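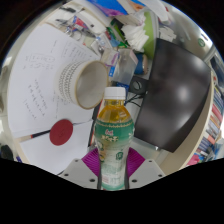
anutville_mo wrote:
I'd move the drinks off the desk before anything else. I had a bottle go over on a stack of notes in August and the ink ran on every page that mattered. Papers second, drinks first.

Hundar wrote:
Thread starter back again. The drinks only get there because I work at that desk from 7 in the morning and the kitchen is down a flight of stairs. So they will come back. My question was more about the handwritten sheets. I use big white sheets for planning and they pile up under everything, cup and bottle included.

farias_desk wrote:
How big are the sheets? If they're larger than a regular folder, a flat portfolio is the only thing that worked for me. Mine stands between the desk and the wall. I paid $89 for it, which was too much, but it closes all the way and it holds everything from last year.

Hundar wrote:
Bigger than a folder, yes. I fold some of them in half. I don't like doing it.

Hipólito Villalba wrote:
Scan them and throw them out. I did this over one winter and ended up with 3,246 pages in one directory on the computer. Named by month, nothing fancier. I have gone back to maybe a few of them. The paper itself I have never missed.

anutville_mo wrote:
Disagree with that. Scans of faint pencil come out useless unless you fiddle with each one. I kept the originals for anything in pencil and scanned only the ink.

Hipólito Villalba wrote:
Turn the contrast up once and save the setting. Pencil is readable after that. Mine was.

anutville_mo wrote:
Not with my scanner.

Andidau wrote:
Going back to the drinks. A bottle with a screw cap is fine on a desk if you put the cap back on each time. I keep bottled tea next to the keyboard all day and have had no trouble. Open cups are what get you. I moved the cup to a small shelf at elbow height on the left and the bottle stays on the right. Shelf is 2 brackets and a board.

farias_desk wrote:
Bottles sweat if they come out of the fridge. You still get a ring on the paper.

Andidau wrote:
I drink it at room temperature.

Hundar wrote:
Shelf could work, the wall on that side is free. How deep is yours?

Andidau wrote:
188 mm. It was an offcut. A cup and a phone fit, and it's too narrow for papers, so papers don't end up on it.

Hundar wrote:
OK. I'll put up a shelf for the cup and look for a used portfolio. Not scanning for now. The older sheets go in a box until I've read through them.

Hipólito Villalba wrote:
You won't read through them.

farias_desk wrote:
Check the inside width before you buy a used one. The listings usually give the outside.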